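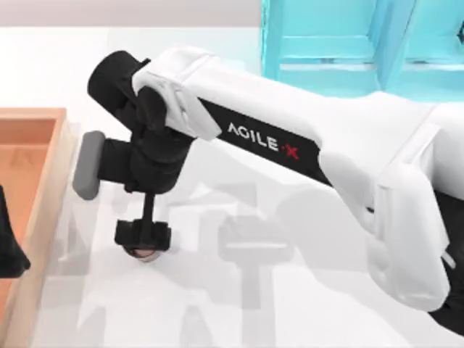

Posted by takács_desk in Paper & Filing
2 replies | 234 views

Sorting household papers into an upright organizer: by date or by subject?

I have nearly 46 folders of household paper: utility bills, tax returns, appliance manuals, insurance, medical. At present they lie in flat stacks on a shelf. I want to move the current ones to an upright organizer on the desk and box the rest. The organizer has only a few compartments, so one subject per slot will not work.

Two systems seem possible. The first is by date, one slot per quarter. The second is by action: to pay, to answer, to file. Which of them holds up over a full year? I scan most bills already, so fast lookup of old paper is a low priority. Letter size only, no legal.

Replies

Velludlow
Use action for the desk and subject for the box. The two sets of paper have different jobs and do not need the same labels.

Setup on the desk:

Slot one: unpaid bills, due date written in pencil on the top right corner, earliest date in front.
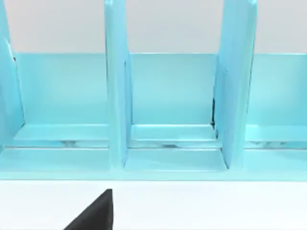 Slot two: letters and forms that need a reply. Staple the envelope to the back if the postmark matters.

Slot three: finished paper waiting for the box. Empty it once a month.

Any slots left over can hold blank envelopes and stamps. Do not give them a "miscellaneous" label or they will fill within weeks.

In the box, use hanging folders by subject, with the newest sheet in front. Manuals go in a separate box. Tax returns and their supporting paper stay together by year, whatever the subject. Check the retention period for your state before you shred anything.

Tall dividers are better than short ones for single sheets. Thin paper bends over a low divider and slides into the next slot. If that happens, put a piece of card behind each group.

Volledeck
By date is fine if you scan. I name the scans year-month-payee and have 2697 of them in one directory, no subfolders. Search finds everything. The paper goes in quarterly envelopes and I have opened one of those twice, both times in November for insurance renewal.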